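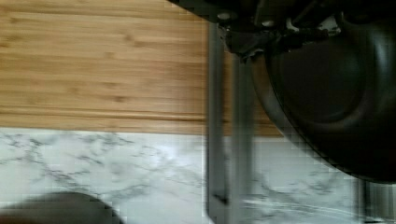 A bamboo cutting board with a groove near its front edge, on a white marble-patterned countertop.

VASTOMWOOD INTRODUCES SILUM KITCHEN BOARDS AND COUNTERTOP LAYOUT SERVICE

December 26, 2022

Vastomwood, a maker of kitchen boards and small wood goods, today announced the Silum line of bamboo cutting boards, along with a layout service for home kitchens with limited counter space. Both are available now through the company's Ristić showroom and by mail order.

Silum boards are cut with a routed groove that catches juice from meat and fruit. They come in two sizes and are finished with food-safe oil at the Zallari workshop, where 44 people are employed. The first run is 2770 boards. Each is checked by hand for flatness before it is packed.

The layout service grew out of a customer survey the company carried out in July. Of the 272 households that replied, most said they had enough counter for cooking but lost much of it to appliances and items left out between meals. Customers who book the service receive a plan for their own counter, with a fixed spot for the board and a suggested place for everything used daily. 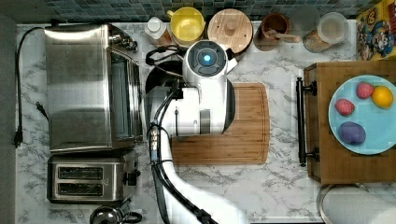 Counter with the board to the right of the toaster oven and small items along the backsplash.

The plans follow a few simple rules. Jars, bottles and spoons go in one row at the back. Appliances with cords are grouped at one end, near the outlet. The board stays flat in the open area, where it can be used without moving anything else. A board should be wiped down after use and dried on both sides before it goes back on the counter.

The layout service is free with the purchase of a large Silum board for the first 100 orders. After that it will be sold separately. Plans are delivered by email or printed and mailed on request.

Orders and press samples are handled by the Vastomwood sales office at the Ristić showroom.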